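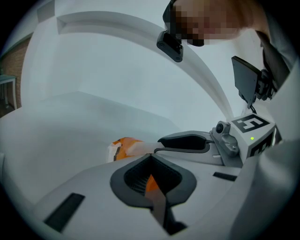
Report no. 4

Prutley Disturbances: Trial and Gaol Records
Progress report to the Cloltex Fund
Prepared by Morven MacBrayne, Pringle Library
Position as at 31st October

Scope of this report

The report covers work since report no. 3. It deals with transcription of the depositions, the gaol and sentencing papers, the Sorine database, and spending against the grant. The background to the disturbances was set out in the original application and is repeated only where a finding changes it.

Transcription

The depositions taken before the Prutley magistrates have now all been transcribed in first draft. The final count is 582 separate statements, including those taken twice from the same witness. Where a witness was examined again, both versions have been kept as separate items and linked. The second statement is often shorter and names fewer people, and merging the two would have hidden this.

Second reading is under way and follows box order. The bundles up to the end of box 4 have been checked against the originals. Boxes 5 to 7 remain. Box 6 will be slow, as much of it is in the hand of a clerk who abbreviated heavily and did not do so consistently. In his papers the same mark stands for "the said" in one place and for "prisoner" in another. Readings that depend on this mark are flagged in the text and left open until the second reader has seen the whole run.

Spelling of personal names is given as found. A standard form is held in a separate field. Place names within the parish have been matched to the tithe map where possible. A small group of field names does not appear on the map and has been left unmatched.

Gaol and sentencing papers

The main change since the last report concerns the men condemned at the special assize. The application followed the printed county history, which says that all the condemned were hanged together in front of the gaol on a single morning. The sheriff's account does not support this. It records payment for seven men held under sentence of death, but the charges for the execution itself relate to two only. A later letter from the gaoler asks who is to bear the cost of keeping four others until a ship is ready. That leaves one man unaccounted for.

The most likely explanation is that he died in custody before the sentences were altered. The gaol surgeon's book is missing for the months in question, and the parish burial register has no entry under his name. The coroner's papers have still to be searched. Until this is done the project will describe his fate as unknown, and the draft web text has been changed to say so.

The printed history also gives a speech from the scaffold. No source earlier than the county history has been found for it. The chaplain's return, which is in the same bundle as the sheriff's account, says that one man prayed aloud and that the other "spoke nothing to be heard by the people". The speech will be included in the edition as an appendix, with a note on its origin.

The petition for mercy has been collated with its covering letter. The signatures include several of the witnesses who had sworn against the accused - a point not noticed in earlier accounts. Each signature has been entered as a separate record so that it can be compared with the depositions. No conclusion about motive is offered at this stage.

Database

Sorine now holds the complete first-draft text together with the index of persons. Records can be searched by name, role, township and date of examination. The link between a witness and a petition signature has been added as a new type of relation, and is graded as certain, probable or possible. Only links in the first two grades will appear in public search results.

There was a fault in the date field. Dates given in the papers by feast or by sitting of the court were being stored as the first day of the month. The cause was a default setting in the import sheet. The affected records have been corrected from the transcripts and the sheet has been altered to leave the field blank where no exact day is given.

A full copy of the data is lodged with the library at the end of each month. The October copy has been opened and tested.

Spending

Staff costs are in line with the budget. Copying charges are below it, as the county record office allowed the project to make its own reference images of the sentencing papers. The travel line is slightly overspent owing to extra visits to consult the sheriff's accounts - these cannot be sent out because of the state of the binding. We ask the Fund to agree to a transfer from copying to travel to cover this. The total grant is not affected.

Changes to the plan

The edition was to have opened with a narrative chapter based on the printed history. In view of the findings above, this chapter will be written last. The Fund's agreement is requested. No change is sought to the closing date of the project.

Work for the next period

Second reading of box 5, and as much of box 6 as can be completed.
Search of the coroner's papers.
Review of petition links graded as possible.
Draft of the editorial note on names and abbreviations, to be sent to the Fund's reader with the next report.

Queries on this report should be sent to Morven MacBrayne at the Pringle Library.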